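Mevstead door-task data group: notes from the catch-up, Thursday, August 13, 2026

In the room: Fongchan Luangrath, Jirayu Meesuk, Thongchai Petchrat and me. Žofie Baláž joined by phone for the second half (the line was awful, so if I've got her wrong, shout).

I'm taking minutes again as I lost the draw. Apologies in advance for the spelling.

1. Last time's notes

Agreed, apart from Jirayu's objection that I'd put him down for the naming scheme when he'd only said he'd think about it. He has now thought about it and he's doing it.

2. Where we are with the doors

We want 1000 kept runs of the door task in Drovisum before we train again, and we haven't got them. Fongchan went through what came in since the last meeting and threw out 70, mostly for false starts and people letting go of the controls to answer the door (the real one!). She read out the reasons and I won't copy them all here, they're in the sheet.

Most of our talk was about the last bit of the approach. Thongchai would like everyone to slow down once the fingers are either side of the knob, and to hold for a moment before closing. Jirayu thinks a hold teaches the model to dither, and he's got the February batch to wave at us, where it hovered in front of the door like somebody who'd forgotten their keys. We went back and forth on this for far too long and I enjoyed it very much.

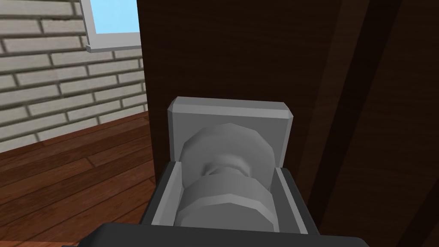 Wrist view on the approach, fingers either side of the knob.

Where we landed: slow down, yes, but no full stop. Fongchan will record a few each way so we can compare them properly next time, and until then nobody deletes a run just for having a pause in it.

Also on knobs. The one in the brick room is pretty chunky and Žofie asked whether we were getting too comfortable with it. Probably! Thongchai has 2 more shapes nearly ready and a lever handle that he says is "nearly nearly ready". We'll bring the knobs in first and leave the lever until the labels can cope with it.

3. Runs where the arm wanders off

This one was my item so forgive the length. I've been going through the wrist views and there are a good many moments where the door isn't in sight at all, just wall and window and the gripper at a funny angle with nothing in it. My first instinct was to cut the lot. Žofie (through the crackle) said please don't, she'd rather have them marked, as a model that has only ever seen a nicely lined-up door has no idea what to do when it's looking at bricks.
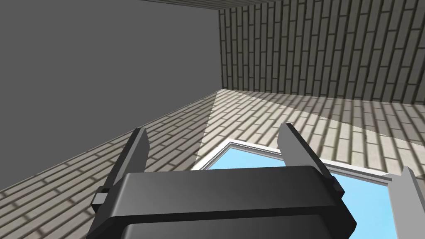 Orest Kushnir
Data lead and minute-taker, Mevstead

I came round to her way of thinking fairly quickly. What I don't want is a long stretch of drifting with no return, so we'll keep a wandering stretch if the same run gets back to the door, and cut it if the run simply ends out there. Jirayu asked who decides what counts as getting back. I said me, for now, and he can have a go at writing it down if he's keen. He's not keen, but he's going to look over my first batch and argue with it.

Fongchan pointed out that the strong light patch on the wall is always the same sort of thing in these views, and wondered if the model might be steering by it. Good question, no answer from any of us. Thongchai can change the sun direction between runs without much bother, so he'll switch that on from the next batch and tell us before he does it, please, unlike with the floor.

4. Labels

Short one. We're down to 3 tags: approach, contact and away. "Fiddling" has gone, though I'll miss it. Anything already tagged as fiddling gets looked at again by whoever tagged it, which I'm afraid is largely me.

5. Storage and the Phuthong copy

The copy over to Phuthong fell over again halfway through. Jirayu has restarted it and will keep an eye on it. Please don't rename folders while it's running, I know it's tempting.

6. Anything else

Bodden want to see a few sample runs before they agree to lend us people for recording. Žofie will pick some, good and bad together, and write them a short note.

To do

Fongchan: approach runs with and without the hold
Jirayu: naming scheme, Phuthong copy, arguing with Orest
Thongchai: new knobs, sun direction (warn us first)
Žofie: samples and note for Bodden
Me: mark the wandering stretches, redo the old fiddling tags

Next meeting is same room, same time, and Thongchai is bringing the biscuits.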